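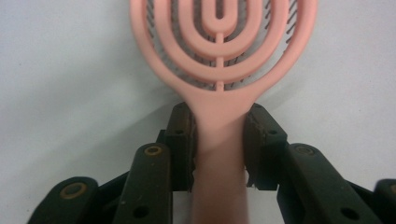

Brosse ajourée Lallora, rose saumon

Réf. 3102
En stock, expédiée depuis notre dépôt d'Otville

La brosse Lallora est une brosse à démêler à tête ovale, entièrement ouverte. Les anneaux de plastique sont emboîtés les uns dans les autres et reliés par une fine nervure centrale. L'air passe entre les anneaux, ce qui convient au séchage au sèche-cheveux comme au coiffage du matin. Les poils sont fins et foncés, placés derrière l'armature.

Finition mate, teinte saumon. Le manche est droit et lisse, d'une seule couleur avec la tête. Il s'élargit légèrement vers le bas.

Utilisation

Sur cheveux humides, commencer par les pointes et remonter vers la racine sans forcer. Sur cheveux secs, la brosse s'utilise dans tous les sens. Pour les cheveux très épais ou très bouclés, procéder mèche par mèche. Ne pas poser la tête contre la grille d'un sèche-cheveux en marche.

Entretien

Retirer les cheveux après chaque usage. Les anneaux étant ouverts, ils s'enlèvent par l'avant ou par l'arrière, avec les doigts ou la pointe d'un peigne. Laver une fois par semaine à l'eau tiède avec une goutte de shampooing, rincer et laisser sécher à plat sur une serviette. Pas de lave-vaisselle, pas d'alcool ni d'acétone : la finition mate se marque.

Rangement

La brosse se range debout, manche vers le bas, dans un pot ou une tasse. Choisir un contenant assez lourd, la tête étant plus large que le manche.
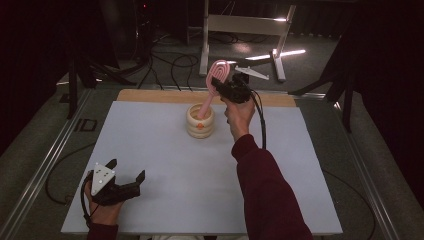
Un gobelet en céramique va très bien. Les modèles en plastique léger ont tendance à basculer. Si la brosse vient d'être lavée, attendre qu'elle soit sèche avant de la remettre dans le pot, sinon l'eau descend le long du manche et stagne au fond. Le gobelet n'est pas fourni avec la brosse.

Livraison et retours

Envoi sous pochette carton, sans blister. Les commandes de 20 pièces et plus (salons, hôtels, internats) partent en colis groupé, et un tarif dégressif s'applique à partir de 100 pièces, sur devis auprès de Noreen Bugti, service professionnels. Pour des raisons d'hygiène, seules les brosses non utilisées sont reprises, dans un délai de 16 jours après réception.

Autres coloris : le gris et le vert sauge sont épuisés, réassort prévu en février.

Distribué par Bastbridge
Fiche mise à jour le 6 novembre 2023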